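Folding heavy garments, a thread. Black garment, thick cloth, the kind that won't sit flat in a drawer. 1/9

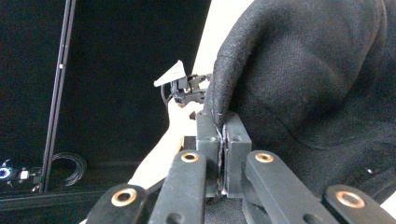

Sobia Afridi replies that she gave up folding anything with a heavy rim years ago and hangs the lot. Fair enough if you have the rail. I have 560 mm of it and the coats have taken all of it. 2/9

Start at the edge. Pinch it and pull until the big rounded fold relaxes. If you skip this, every crease goes into the next layer and the stack leans. 3/9

Check the seam while you've got hold of it. Frayed threads get trimmed to 2 or 3 mm. Don't pull them, you'll open the stitching. 4/9

Lint: black fleece shows every white speck. Roller before folding, one direction only. Going back and forth just moves it along. 5/9

Lay it face down, sleeves in, sides to the middle. Target width is 304 mm for my drawer. Measure yours on the inside. I measured the front panel the first time and had to redo the whole pile. 6/9

Fold up from the hem in thirds. Heavy cloth springs back, so press each fold flat with a forearm for 20 seconds. An iron is no help on a fuzzy weave and can leave it shiny. 7/9

Danish Ghauri asks about rolling. Works for T-shirts. A rolled fleece comes out fatter than a folded one in my drawer, and it unrolls when you take its neighbour out. 8/9

Stack rim side to the back, heaviest at the bottom. Mine stops at 70 per cent of drawer height or the runner catches. Trousers next, probably in August. 9/9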